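Inicio | Mis tickets | Base de conocimiento | Comunidad | Salir

Última actualización: septiembre, 16:52

Asunto: el localizador de la moto no me genera el informe para la denuncia
Producto: localizador Prornier + app Votar
Estado: abierto (respondido por el cliente)

Hola otra vez. Abro ticket nuevo porque el anterior se me cerró solo mientras estaba en comisaría, y me da rabia porque ahí lo tenía todo contado. Va de nuevo, desde el principio y con más calma.

Me robaron la moto en Moya, del garaje comunitario, de madrugada. La moto apareció (¡menos mal!) en una nave a las afueras, sin matrícula y con el bombín reventado, junto con otras que por lo visto llevaban tiempo desapareciendo por la comarca. El agente que lleva el tema me pidió el recorrido completo de esa noche, con horas, porque el mapa que yo le enseñaba en el móvil no le servía de mucho. Y ahí empieza mi problema con vosotros, que la moto ya está en el taller y eso es otra historia.

Lo que pasa: entro en Votar, voy a Historial, elijo la noche del robo, le doy a "Exportar informe" y se queda pensando. Luego sale "Error 52: intervalo no disponible". El recorrido en pantalla se ve perfecto, con sus puntitos y todo, o sea que los datos están.

Lo que he probado hasta ahora:

- Cerrar sesión y volver a entrar. Igual.
- Desinstalar la app. Igual, y encima perdí los avisos que tenía configurados, que me costó un buen rato volver a poner.
- Exportar desde el navegador del ordenador. Aquí no sale el error, pero el PDF se descarga con la portada y ya está, el resto en blanco.
- Exportar otra noche cualquiera, una en la que la moto no se movió. Funciona a la primera.
- Partir la noche en trozos. Esto es lo más raro: de medianoche a las 2 me lo saca bien, y en cuanto meto el tramo en que se la llevan, error 52 otra vez.

Me contestasteis que podía ser el límite de 2.000 posiciones por informe. Vale, lo entiendo, pero entonces no me cuadra que un tramo de 16 minutos también falle. ¿En 16 minutos caben tantas posiciones? Yo de esto no sé, pero me parece mucho. A no ser que al saltar el modo robo mande una posición detrás de otra sin parar, y en ese caso, digo yo, el informe que más falta hace es justo el que no se puede sacar.

También me dijisteis que mirara si tenía el firmware de Zurkthorpe, el del módulo antiguo. Pues sí, lo tengo, lo pone en Ajustes, abajo del todo. Le di a actualizar y me dice que el vehículo tiene que estar con el contacto puesto. El contacto ahora mismo es un agujero con cables, así que hasta que el taller me ponga el bombín nuevo no puedo hacer nada por ese lado.

Lo que necesito, por orden de prisa: primero, que alguien me saque el recorrido desde dentro, en PDF o en una hoja de cálculo, me da lo mismo, con la hora de cada posición. Segundo, que no se borre nada. He leído en la ayuda que el historial se va limpiando solo y me he puesto malo, porque si eso desaparece antes de que lo vea el juzgado me quedo sin lo único que sitúa la moto en la nave esa noche. Y si lo tiene que pedir la policía por su cuenta, decidme a qué dirección, que se lo paso al agente y no os mareo más.

Mientras tanto he ido haciendo capturas del mapa, punto por punto, con la hora visible. Me las han cogido para adjuntarlas a la denuncia, aunque me avisaron de que un documento emitido por vosotros tendría más peso. Si queréis las subo también al ticket, que por mi parte no hay problema. Quedo pendiente del correo, y por las tardes podéis llamarme sin problema.

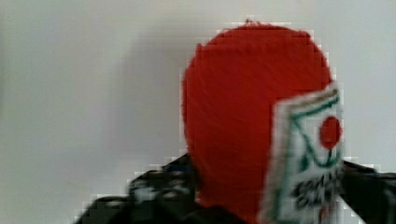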